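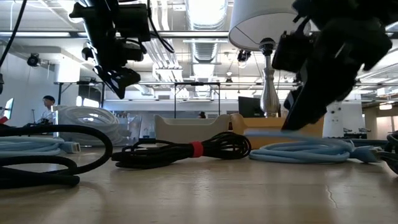 Cable table, mid-afternoon. The blue one on the right was the troublemaker.

I've been promising a post about the planner for ages, and as most of February went on it I might as well get it written down while I can still remember which bits hurt.

So, the job is tidying cables. Two arms, one table, a few coils of different stuff, bins at the back. It sounds like the sort of thing you'd give a bored teenager on work experience, and I did think (back when I wrote the plan on one side of A4) that the grasping would be the hard part and everything else would be plumbing. Well! The plumbing took up nearly all of my month.

The stack, for anyone new: Flolley is our perception bit, which takes the camera views and spits out a guess at where each cable runs, as a chain of points. Burus is the planner that decides which arm goes where. Underneath that is the controller, which runs at 200 Hz and doesn't care about anybody's feelings.

Flolley was the first headache. A cable lying in a nice lazy curve is fine, it'll trace that all day long. A coil is another matter. The moment a strand crosses over itself, the tracer has to choose which way to carry on, and mine used to choose whichever was closest, so you'd get a chain that started on one loop, hopped across to the next and came back having invented a knot. Black on black was the worst for it. I now keep 3 guesses alive at every crossing and only throw one out once the bend gets sillier than a real cable could manage. It's slower, but I can live with slower.

I also stopped asking it for the whole cable. If all you want is to lift a strand off the top of a coil, you need to know about the bit by the fingers and where the connector is, and the rest can stay a fuzzy blob. I wish I'd thought of that in week one.

Then there's Burus, and two arms wanting the same patch of air. The old version planned the left arm, froze that, and planned the right one around it. Safe, but the right arm spent half its life hovering politely. The new one plans them together over a short window and replans 11 times a second, so if the left is late the right can nip in first. The very first run of that had both arms backing off from each other over and over, like two people in a corridor. A small penalty for changing your mind sorted it out. Too big a penalty and they get stubborn, mind you, so there's a number in the config with a rude comment next to it.

The bug that really ate my time was a daft one. The lifted strand moves, obviously, and Flolley's answer was arriving 30 milliseconds stale, stamped with the time it was finished and not the time the picture was taken. Everything looked right in the viewer and everything was slightly wrong at the gripper. I spent two days blaming the calibration - I even redid it, twice - before I plotted the two clocks next to each other and had a little lie down.

Next on the list is connectors. I want the planner to know which way a plug is pointing before it picks an end, and at the moment it only knows there's a plug. I've got a branch for it called kinnunen, which doesn't compile yet. More when it does.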